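## Hirberg Ilie display shelf, yellow

The Ilie is an open display unit sold for shops and entryways. I bought one in November for footwear and have used it daily. Price paid: 227 dollars, delivered.

**Assembly.** The kit comes with 19 fasteners and one hex key. The instructions are clear up to the lower panel, where the drawing shows the wrong face outward. Dry-fit that panel first.

**Finish.** The color is a strong yellow, and how shiny it looks depends on the light and the angle. Dust shows on the flat areas and collects against the raised edges, so a dry cloth needs a second pass there.

**Layout.** Flat slippers can be set diagonally on the middle shelf, one behind the next. Tall boots are a poor fit.

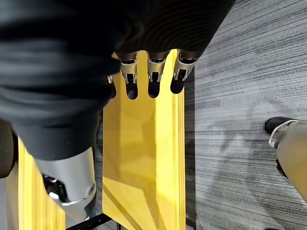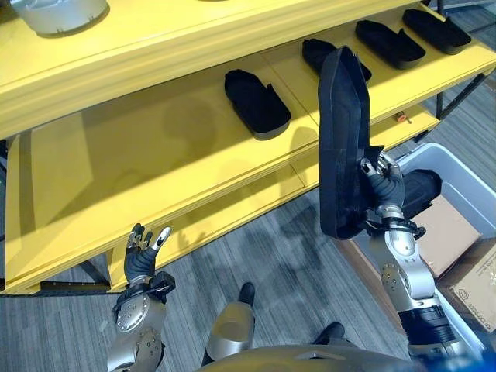 **Does the shelf stay level on carpet?**

On low pile, it has held level since the first week. Thick carpet needs a board underneath – the unit has no adjustable feet.

**Edges and seams.** The raised fronts keep light shoes from sliding off. The seams between boards are visible at normal viewing distance. They have not opened up, but a unit at this price should have tighter joints.

**Compared with the Vondale.** The Vondale costs 166 dollars and ships with leveling feet. Its shelves have no lip, and mine bowed within a year. The Ilie has stayed flat.

Rating: 4 out of 5. One point off for the seams and the panel drawing.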